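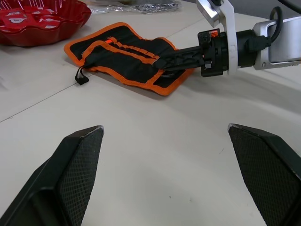

Laurier Dhillon says the best thing we ever did was stop charging a deposit, and I should have listened two years sooner.

So let me start this one with the news. From Wed 16 July, the Pivau Tool Library is moving out of the back half of the old Correa shoe store and into the whole building. Front windows and all! We've been squeezed in behind that partition wall since we opened, and anyone who has tried to carry an extension ladder past the coat rack knows why I'm happy.

I'm Dehua Hou and I run the place, which mostly means I answer the phone and sharpen chisels. I've never written a press release before, so if you're a reporter and I've left something out, call me.

## What's changing

We now have 2000 square feet (it was 500), a real counter, and a ramp at the side door on Wundell Street. The lending stock stays the same for now – drills, sanders, clamps, tile saws, garden stuff, plumbing kits, and the one carpet stretcher that everybody wants in the same week. Hand tools will live up front. Anything with a motor goes along the back wall, where we can test it before it goes home with you.

Borrowing is still free for anyone who lives in Pivau or Ellness. You need a library card or a piece of mail with your address on it. Loans run 7 days, and you can renew by phone if the next person isn't waiting. No deposit, as Laurier will happily remind you.

We lost a few things after we dropped the deposit back in April of last year. A level, a caulk gun, a set of hex keys that came home with one missing. Fewer than I'd feared, and a lot more people came through the door, including folks who told me they'd never had the cash to leave behind for a drill.

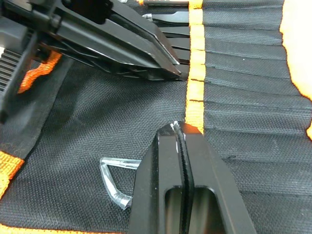 ## Opening day

Doors open at ten and we'll stay until the coffee runs out. Bring a dull kitchen knife or a pair of garden shears and I'll put an edge on it while you look around. Laurier is doing a short session on patching drywall at noon, and there'll be a table for donated tools. Please, no more paint cans – we can't take them, and I still have the last batch in my garage.

Parking is behind the building, off Wundell Street. The lot floods a little by the drain when it rains, so wear shoes you don't love.

Press contact: Dehua Hou, Pivau Tool Library. Photos and interviews are fine any morning before noon, just ring the side bell.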